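Rindov Division Bell and Vote Display for Council and Assembly Chambers

Made by Skilum. Supplied and supported by Correa.

If your chamber still calls members in with a hand bell and counts votes by raised hands, the Rindov is a real pleasure to move to. It does two jobs. It rings members back to their seats when a vote is called, and it shows the result on a wall display the moment the presiding officer closes the count.

We've been fitting these for smaller legislatures, county boards and town councils, and we still get a kick out of the first live vote – everybody looks up at the same time!

How it works

The clerk starts a vote from the desk console. Bells sound in the lobby, the offices and anywhere else you have placed a ringer, and a countdown starts on the display. The standard countdown is 8 minutes, and the clerk can set it shorter for back-to-back votes. Members press yes, no or abstain at their seats. They can change their minds until the count is closed, and then the record locks.
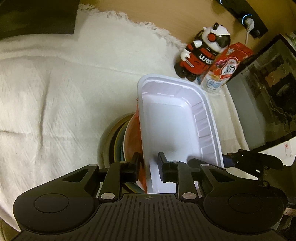
Mortimer Benavides wrote to say that the countdown has changed his council's evenings more than the voting buttons have, and that members now come back from the lobby with time to spare. He would like a softer bell tone for late sittings, please.

A softer tone is in there already, Mortimer. Look under Bells, then Night, on the clerk's console.

Absent members and quorum

The display keeps a running figure for members present and turns amber when you drop below quorum. You enter your own quorum rule during setup, and you can store a second one for motions that need a larger majority, such as a veto override or a charter change. Pairs and proxies are off by default. Plenty of chambers don't allow them, so ask us to switch them on if yours does.

What you get

Clerk's console with key lock
Wall display
15 seat units (more can be added, up to 200)
Four bells with volume control
Printed roll-call sheets, plus a file for your minutes
Cable kit and wall plates

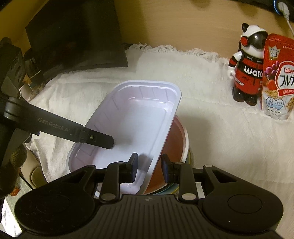

Page last changed: February, Wednesday, 53

Secret ballots

For electing a speaker or a committee chair, the clerk can run a secret ballot. Totals appear on the display and no names are stored anywhere, including in the console's own log. We are really proud of this part, and we're glad to walk your legal staff through it.

Works with Flokau

If you publish agendas with Flokau, item numbers and motion titles load into the console by themselves. Amendments made from the floor can be typed in while debate is still going on, so the wording on the wall matches what members are voting on.

Fitting and training

Fitting is done between sittings. Clerks get a half-day session with a mock vote, and members usually pick up the seat units during their first roll call. Spare seat units can be swapped by the clerk without tools.

To ask for a quote, send us your number of seats, a floor plan and your standing orders on voting.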